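May, late, kitchen table

Went to the open day at Hindham after all.
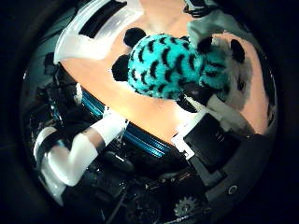
The turquoise beast in the grip, seen from the hand's side of things.

Gavin Mowat had been after me about it for weeks. He works two floors up from the lab and gets a free sandwich for every guest he signs in, or so he claims. I got a lanyard and a sticker with the number 173 on it. No sandwich.

The parking was in a field. Walked past a tent selling Gullska mugs, past a very long line for the drone cage, and ended up in the hall where they had the hand going. The project is called Zasirberg, after a place or a dog, depending on which of the two students you asked. They had a screen up next to the table showing what the little camera on the wrist sees, everything bent and round like looking through a front door. That was the best part of the day. You stand there like a tourist and watch a plush toy, turquoise with black stripes and fuzzy black nubs sticking out of it, fill up the view with a big black fingertip pressed into its side. I could not tell you which end of it was the front. Gavin said ears. I said paws. We kept this up longer than two grown men should.

Lyle Yazzie gave the talk. Soft voice, bad microphone. He said they had logged 1,912 grabs since winter and that 527 of those were of soft things, and soft things are the ones that keep him up at night. A block stays a block when you squeeze it. Fur gives, and then the fingers have to decide how much is enough. A woman behind me asked if it could fold laundry. He closed his eyes for a second and said no. Somebody asks him every time, I would guess.

I liked how homely the thing looked close up. I had expected something sleek out of a car ad, and there was a ribbed blue band, a bit of milky plastic, a small gear with its teeth showing and a cable running down through the middle of it all. It looked like the inside of our old dishwasher, which I also never understood and which also cost too much.

The Hyvönen people had the next booth and a much bigger banner. All they had to show was a brochure and a bowl of mints. I took both.

Drove home behind a tractor. Told M. about the hand over supper and she asked what it was for, and I talked for a while — fingers, fur, squeezing — and she said yes, but what is it for. I'll ask Gavin.

Must call about the gutter tomorrow. Lanyard is in the drawer with the other lanyards.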